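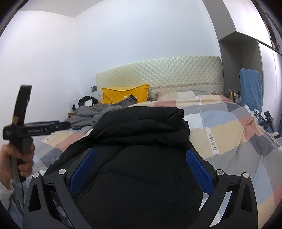 Black puffer jacket, folded into a bundle between the open fingers

The Jacket That Beat Us: gallery
Posted by Imke Frerichs, 01/03/2020

We love a good failure at Plallex, and this one is a beauty! The Cellilstead set is our run of folding work with hand-held grippers, done in ordinary bedrooms on ordinary beds. Shirts went fine. Towels went fine. Then we got to padded jackets, and the left gripper began reporting "closed" while its fingers were still wide open. Pascal Kasten spotted it in the logs at takeoff 49 and yelled so loud I dropped my tea.

The fault sat in the position sensor. Its zero point drifted a little with every hard squeeze, and puffy fabric gets a lot of hard squeezes (all that air has to go somewhere). By 300 squeezes the reading was useless. We had 3,537 recordings to go back through, and Heloísa Bezerra wrote a lovely little script that flagged the bad ones overnight.

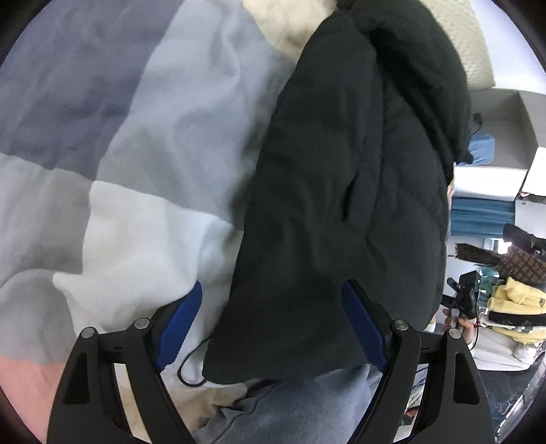 Jackets are such great test pieces, with seams, pockets and cords all waiting to snag a finger. Henrik Voß now has us re-zero both grippers every 60 squeezes, and there's a hard stop in the software if the two readings disagree. No pinched fingers so far, which makes me very happy, because a gripper that thinks it's shut can close on you when you reach in!

Next up in January: scarves.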